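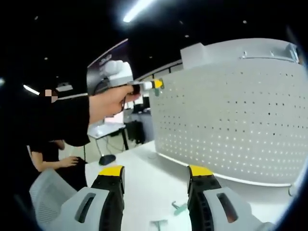
Can wheat starch paste be kept overnight once it has been sieved?

It can, in a covered jar in the fridge, but it needs to be sieved again in the morning and it will be a little weaker than it was.

Paste and spine linings, Cunderthorpe ledger
June

Started the day with the batch left from yesterday. Smell was fine, no spots, a thin skin on top which I lifted off with the bone folder and threw out. Put the rest through the horsehair strainer twice. It came out short and grainy the first time and better the second. Brushed a strip onto blotter and it laid down evenly, but it dragged at the end of the stroke, so I kept it for the waste sheets and cooked a new batch for the spine.

New batch: Grilel starch, one part to five parts water by volume. Soaked it while I cleaned the spine. Total water was 291 ml by the cylinder, which is an odd amount, but I had measured the starch first in the small cup and worked the water out from that. Cooked in the double pan on low, stirring the whole time. It went from milk to glue all at once, as it does, then got stiff, then loosened and turned translucent. Took it off 12 minutes after it thickened. Last time I stopped earlier and had a floury paste that never really grabbed.

Let it cool with a sheet of polyester film pressed down on the surface. Much less skin this way than with the lid alone. Giorgia does it with damp cloth and gets the same result, but I always end up with lint in it.

Spine cleaning

The ledger has been relined at least once before. On top there was brown kraft paper, stuck with something dark and brittle that I take to be animal glue. Under that there was a layer of printed waste, newspaper or a handbill, laid sideways across the spine. I wanted to save the printed piece if it would come off whole.

Put a thick poultice of methylcellulose over the top third as a test and covered it with film. The kraft paper lifted after a short wait. The glue under it swelled to a jelly and scraped away with the plastic spatula, very little pressure. The printed waste was slower. It let go at the joints first and held in the middle, where the glue had sunk in. I went back over the middle with a second poultice and left it alone while I had lunch.

It came off in two pieces with a clean break along an old crease. Both are drying between blotters, under light weight, on the shelf over the sink. The type is readable in places. One side is a list of prices for seed, the other is blank except for glue. Tiziana wants it photographed both sides before it goes into the folder with the other fragments. Not done yet.

Did the other two thirds the same way. Near the tail I went too fast and roughed up the fold of one gathering. The paper there was already soft, from old damp I think. I pasted a narrow strip of Brukar tissue over the fold, torn edges, and left it under a bit of silicone paper and a small weight. It looks fine. It will be under the lining anyway, but it should go in the treatment report.

Sewing

Sewn all along on recessed cords, and better than I expected. The cords are broken at the front joint and sound at the back. The thread is tight through the middle of the book and slack in the first few gatherings. I don't want to resew the whole thing for the sake of the beginning. Plan is to extend the cords at the front with frayed linen, pasted down onto the spine, and to tighten the loose gatherings by linking them at the kettle stitch.

I talked it over with Giorgia at the bench. She would take down the first few gatherings and resew them onto new cords spliced to the old ones. She has a point, because linking pulls only at the head and tail and leaves the middle to gape. Against that, the folds at the front are the weakest in the book, and every new pass of the needle goes through them. We agreed I would mend the folds first and decide when I have seen how they handle.

Linings

Tested three combinations on the dummy book, the one with the sawn spine:

Tissue alone, one layer. Opens very well, spine throws up high, but the round starts to go after the book has been opened and closed a while.

Tissue, then a thin cotton. Opens nearly as well and keeps its shape. The cotton frays at the edge if cut on the straight, less if cut slightly off.

Tissue, cotton, then a handmade paper over the top, sanded when dry. Firm, keeps the round, opens stiffly. Too much for a book of this thickness and paper this limp.

I'm going with the second. The tissue goes on with the new paste, thinned to the feel of light cream, and worked down between the gatherings with a stiff short brush. The cotton goes on with paste at full strength. I had been thinking of a paste and PVA mix for the cotton, as we did with the Guerra volumes, but there is no need for it here and the next person would have to get it off again.

First tissue lining went on after lunch. The grain of the tissue runs head to tail. I cut it a little long and trimmed it once dry. Two small bubbles by the second cord, pricked and pressed out with the folder through silicone paper. It took the shape of the spine well. The book is standing in the finishing press with boards on both sides, spine up, only just tight enough to hold the round. I had it too tight to begin with and the shoulders started to pinch. Backed off half a turn. 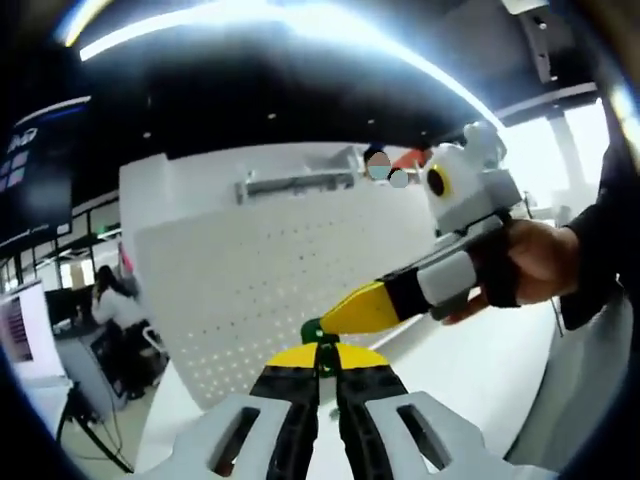 Small green clip at the finger tips.

Notes on paste, for whoever makes the next batch

Soak the starch longer than you think. Mine had a good hour and there were no lumps. The older jar of starch is nearly finished and seems to take up less water than the new one, so go by the look of it in the pan and not by my amounts.

The sieve has a small tear near the rim. Work the paste through the center. I have put a replacement on the order list with the blotter.

Use filtered water from the jug. The tap water has been leaving a ring in the kettle again, and I would like to keep that off the paper.

Wash the brushes straight away. Somebody left the wide one standing in paste and the hairs have set with a bend. I have it soaking. It may come back enough to use for board lining.

Boards and covering

The boards are original and worth keeping. Both have lost their front corners down to a soft, leafy edge. I opened the layers with the micro spatula, fed paste in between them and squeezed them flat between pieces of film with a bulldog clip on each corner. They will need filling out with paper pulp or layers of thin board afterward. The back board has a slight inward warp, which suits the book, and I am leaving it.

Leather is reverse calf, powdery on the spine, decent on the sides. The spine leather came off in strips and there is not enough left to put back as a working surface. The label is whole. I have it flat in a folder and will lay it down on the new spine. New leather is dyed but is a shade too red in daylight. It looked right under the bench lamp, and I should have taken it to the window before I mixed the whole dish. Another thin coat of the brown should bring it down. Try on the offcut first.

To do

Photograph the printed waste, both sides, with scale.
Check the tissue lining is dry all the way to the tail before trimming.
Mend the front folds, then ask Giorgia to look at them before any linking or resewing.
Second dye coat on the offcut, check at the window.
Write up the roughed fold in the treatment report.
Ask Tiziana if Cunderthorpe wants the loose receipts kept in place or housed separately. They are tucked in at some 12 openings, and a few have stained the pages opposite.

Later: looked at the lining before leaving. Dry at the head, still cool to the touch at the tail. Left it in the press overnight with blotter laid loosely over the spine. Paste is in the fridge, second shelf, film pressed down on the surface and the lid on.

Last updated: June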